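Eltau Tabletop Odds and Ends

Welcome! Eltau is a small, friendly collection of pictures of everyday bits being sorted on a worktop: wire, baskets, toy fruit, clocks and plenty more. There are 200 pictures in 3 folders, and we love how much variety fits on one table!

Wire gets a folder to itself (it never lies the same way twice, and the loops are lovely to look at).

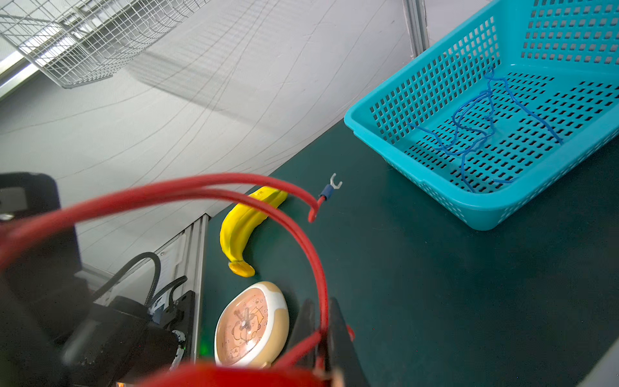

Folder 2, wire: red wire with a blue-sleeved fork terminal, blue wire in the turquoise basket.

What's inside
wire/ loose and bundled wire, with and without terminals
toys/ plastic fruit and other small things
mixed/ everything together, our favourite

Labels
There are 13 object names, all in lower case and listed in names.txt. A toy banana is labelled "banana", and wire counts as one object per colour.

Changes
October: the Trostska pictures joined mixed/. Spotted a wrong label? Please open an issue, we'd be delighted to fix it!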